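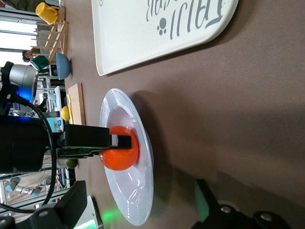 Gitoda asked under my last post whether the club was still closing the gripper to a fixed position, and said a force threshold would save us most of the dropped fruit. Fair question. We switched in March. The fingers now close until motor current passes a set limit, then hold. The limit is 670 mA, found by trial, and it lives in the config file so the first-years can change it without touching the driver.

The task for the Besgate round is to set and clear a small kitchen table: fruit, plate, tray, bowl, cup, rack. Each run is 11 minutes. Our best practice result is 17 placements, with 2 faults for contact with the rack.

Round objects on a rimmed plate are still the weak point. The approach has to be close to vertical or a fingertip catches the rim. I've rewritten that part of the planner twice and am not happy with either version – the second is slower but at least repeatable. 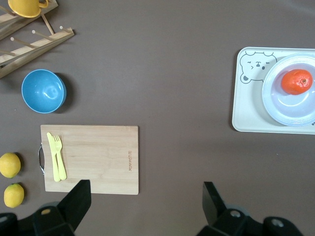
Wrist view over the table, fruit on the plate at right.

Next job is the cutlery. Flat handles that overlap come back from the Grivard segmentation code as one object, and the grasp centre ends up between them. I'll post the labelled set once it's organised.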